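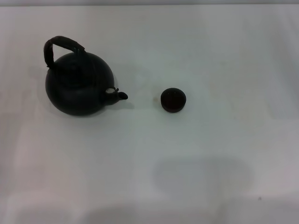
Préparer l'achat d'un bras de service pour la maison de thé : nos astuces

Page tenue par Rafsan Bhattacharjee, atelier et salon Ilham. Rubrique « matériel et entretien »

Plusieurs lecteurs m'ont écrit pour demander combien il faut prévoir quand on veut confier à un robot une partie du service du thé : poser le couvercle, déplacer la théière, ranger le plateau. Je ne suis pas ingénieur, et je donne seulement les conseils que j'aurais voulu lire avant de commencer mon tableau de dépenses. Sabina Dissanayake, qui tient les comptes du salon, a relu les chiffres et elle a corrigé deux fois mes additions.

Avant de demander un devis

Écrivez d'abord la liste des gestes, pas la liste des machines. Chez nous elle tient sur une demi-page : prendre la théière par l'anse, lever le couvercle, le poser à côté, le remettre, verser. J'ai ensuite barré « verser ». L'eau très chaude demande des protections que notre budget ne permet pas cette année, et ce geste reste à la main.

Pesez chaque théière pleine. Les vendeurs annoncent une charge maximale, mais elle est souvent donnée avec le bras replié près du corps. Demandez la charge avec le bras tendu, par écrit, et retirez encore le poids de la pince.

Mesurez les couvercles. Un petit couvercle rond et plat est plus difficile à prendre qu'une grosse théière, et c'est lui qui décide du choix des doigts. Nous avons mesuré 13 modèles de notre étagère avec un pied à coulisse, et j'ai noté le diamètre, la hauteur et la forme du bouton quand il y en a un. Envoyez ce tableau au fournisseur avec la demande de prix.

Les anses hautes posent une autre question : il faut un passage libre au-dessus de la table. Comptez la hauteur de l'anse levée, puis la hauteur du poignet du robot, et regardez si une lampe ou une étagère ne gêne pas.

Le budget, ligne par ligne

Nous avons fixé un plafond de 4 000 euros pour tout ce qui n'est pas le bras lui-même. Cela semble beaucoup, cela part vite. Dans cette enveloppe nous avons mis la table, les doigts de rechange, les caméras, l'éclairage, la formation et le transport. Le bras est en location chez Devton, avec un contrat séparé que l'on peut arrêter après quatre mois.

Gardez environ 30 % de l'enveloppe sans affectation. Sabina voulait moins, moi je voulais plus. Au mois de septembre cette réserve était déjà entamée par un câble trop court et par une fixation qui n'allait pas avec notre plateau.

Pour la table, prenez un plateau lisse, clair et mat. Le thé tache, donc vérifiez que la surface supporte l'éponge humide tous les jours. Fixez les pieds au sol si vous pouvez. 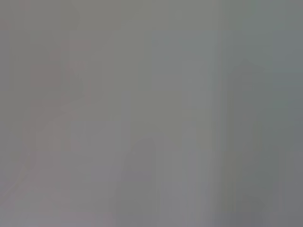
Pour les caméras, ne regardez pas seulement la résolution. Demandez la distance minimale de mise au point, surtout pour celle du poignet, qui travaille tout près des objets. Ravutia nous a prêté deux modèles pendant une semaine avant l'achat – je conseille de toujours demander ce prêt, même quand le catalogue ne le propose pas. Mettez la théière la plus sombre et la plus claire devant chaque caméra, le matin et le soir, avec votre vraie lumière.

Les frais que l'on oublie

Le nettoyage : chiffons doux, et du temps. Comptez ce temps comme une dépense.

Les théières d'essai. N'apprenez rien à un robot avec une pièce à laquelle vous tenez. Achetez des modèles courants, de forme proche, chez un fournisseur qui pourra en livrer d'autres. Nous prenons les nôtres chez Amarasinghe, par lot, avec des couvercles supplémentaires.

Les doigts en caoutchouc. Ils s'usent et ils prennent l'odeur du thé fumé. Une paire de rechange dans le tiroir évite une journée perdue.

L'assurance : appelez avant la signature et demandez si le local est couvert quand une machine travaille en présence de clients. La réponse a pris deux semaines chez nous.

Pour le calendrier, ne placez pas la livraison un vendredi. Si une pièce manque dans le carton, personne ne répond avant le lundi et la table reste bloquée tout le week-end.

Le tableau vide de Sabina est disponible au comptoir, en version papier. Apportez vos mesures de couvercles si vous voulez le remplir sur place.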